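Flillik Plain White Paper Cup, Cold Drinks
Trevadness Catering and Workplace Supplies, item 2175 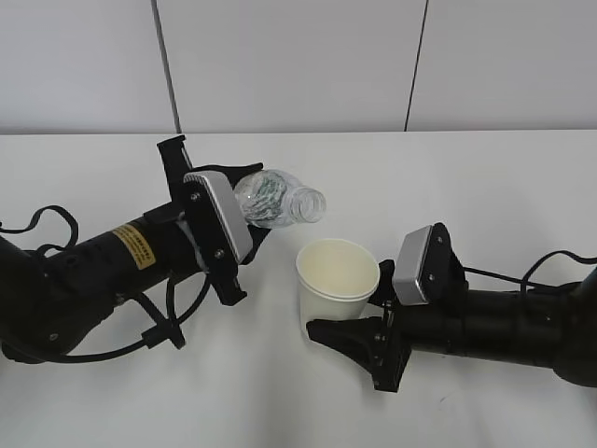
Overview

A plain white paper cup for water, cordial and juice. It stands upright by itself on a bench or table and can be filled from a bottle, a jug or a cooler tap. We sell it mainly to offices, training rooms, clinics and sports clubs that go through a lot of cups and don't want to wash glasses.

The Flillik is a cold drinks cup. For tea, coffee and soup, order the Zevo double wall cup, which has its own page under Hot Drinks.

What you get

Cups are packed in sealed sleeves, 16 sleeves to the carton. Sleeves can be bought singly at the Trevadness counter, but online orders are by the carton only. Each sleeve has a tear strip at one end. Open that end and leave the rest of the sleeve on, as it keeps dust off the cups while they sit in the cupboard.

Specifications

Item number: 2175
Range: Flillik
Colour: white, unprinted
Material: paperboard with a thin water-resistant lining
Rim: rolled
Base: flat, recessed
Use: cold drinks, single use
Sleeves per carton: 16
Lid: not supplied, see Accessories
Country of manufacture: printed on carton label

Filling from a bottle

Small water bottles pour unevenly once they are tipped well over, as air has to get back in past the water. Start with the neck close to the rim of the cup and tilt slowly. Steady the cup if the bottle is full. A paper cup with nothing in it is light and will slide or tip if the neck of the bottle knocks it.

Leave a finger's width below the rim. The wall flexes slightly when the cup is picked up, and a cup filled to the brim will spill over the side.

If you are setting up water for a meeting, put the cups out first and pour at the table. Carrying a tray of filled cups down a corridor is harder than it looks and we get more questions about trays than about anything else in this range.

Surfaces

The base is dry board on the underside, so the cup won't mark laminate, melamine or painted tops. On a matte white tabletop any water left behind is easy to miss until somebody puts paperwork down on it. Wipe with a soft cloth. Smudges on white tops usually come off with warm water and a drop of dishwashing liquid.

Do not stand filled cups on unsealed timber overnight. Condensation from chilled water runs down the outside and collects at the base.

Storage

Keep cartons off the floor and away from the sink cupboard. Board takes up moisture from the air and the rims lose their stiffness. Stock that has been stored damp should not be used for drinks, but it is fine for seedlings or paint.

Stack cartons no more than two high. Crushed sleeves at the bottom of a pile are not covered by our returns policy.

Disposal

The lining means this cup does not go in with ordinary paper and cardboard in most council areas. Check with your council or waste contractor. Empty plastic water bottles should be drained and put in the recycling separately, with the label left on or off according to local rules. Please don't push bottles into a cup collection tube, as they jam it.

Accessories

Flillik flat lid with straw slot, sold by the sleeve
Kocabaş wall dispenser, white, takes one opened sleeve
Kocabaş cup collection tube, floor standing
Trevadness carry tray, pressed fibre

The wall dispenser fixes with two screws. Use plugs suited to the wall. On panelled walls, keep the bracket clear of the seams between panels and fix into the panel itself.

Questions from customers

Can it be used for hot water from a boiling tap?
No. The wall is single and gets too hot to hold. The lining is rated for cold drinks.

Can we have our logo on it?
Yes, on orders of 11 cartons or more. Artwork goes to Marcelle Tessier at the Trevadness office. Allow extra time for orders placed in July, when the printer closes for maintenance.

Is there a smaller size for medication rounds?
Yes. Ask for the Flillik Mini. It is stocked at the warehouse and is not listed online.

Does it fit a standard cooler dispenser?
It fits the Kocabaş. For other makes, take a cup to the dispenser and try it before ordering a carton. Vlasta Nikolaidis in customer service can post out a sample.

Do you take back unopened cartons?
Yes, if they are dry and the tape has not been cut. Freight back to us is at your cost.

Ordering and delivery

Order through your account or over the counter. Regular customers can put item 2175 on a standing order, delivered monthly or every second month. Changes to a standing order need to reach Ekrem Gezer in dispatch before the goods are picked.

Metropolitan deliveries are left at reception or the loading dock. Please tell us if there are stairs.

Page last updated 18 June 2021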